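Stimton Cable Recovery Program to Open Second Drop-Off Site at Hollham

HEBDEN, March 27, 2019 — Stimton, which collects and sorts discarded wire and small electrical parts, will open a drop-off site at Hollham in June. It will be the company's second public site, after Turkside, and will accept material from households, repair shops and schools.

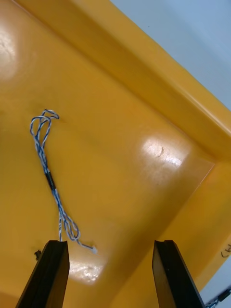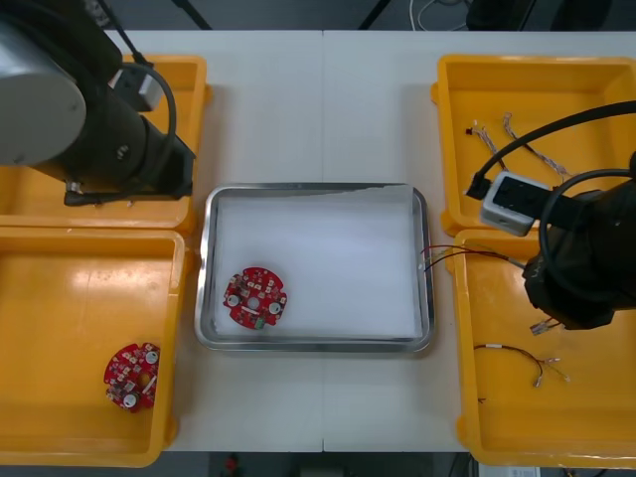
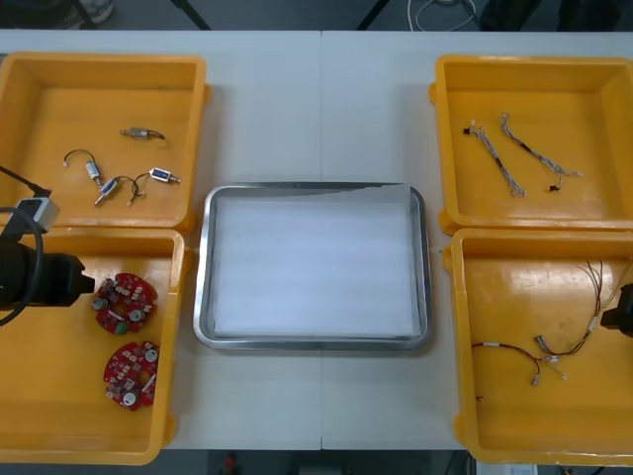 The Hollham site will take low-voltage wire, data cable, power leads and small components with leads attached. Mains cable from building work is also accepted if it has been cut to lengths of 3 feet or less. Material is to be sorted by type before it is handed over, with each type in its own open container. Shallow plastic trays or bins of the yellow kind shown are suitable, as thin wire is easy to see against the color. Twisted pairs, such as the white and blue cable in the first picture, should be left twisted and placed with data cable. Ties, tape and labels should be removed where this can be done by hand.

Turkside received 863 loads in its first year of operation. The most common cause of delay at the counter was mixed material, chiefly data cable bundled with power leads. Mixed loads must be separated before weighing, and the two types are priced on different scales. Hollham will have separate counters for sorted and unsorted loads.

Payment at both sites will be by weight, less a fixed allowance for connectors. Copper content is assessed by cable type and gauge. Aluminum wire is accepted but is weighed separately. The price list will be posted at the entrance and revised on the first working day of each month.

The following will not be accepted at either site: batteries, lamps, oil-filled cable, fiber optic cable and any item with burned insulation. Wire that has been stripped by burning will be refused — no exceptions apply to small quantities.

Shops and schools that expect to deliver more than 2 loads a month should open an account before the first delivery. Account holders receive a monthly statement listing the weight and grade of each load. Household users do not need an account but must show proof of address.

Existing Turkside accounts will be valid at Hollham without further registration. Forms are available from the Turkside counter and from the Stimton office in Hebden.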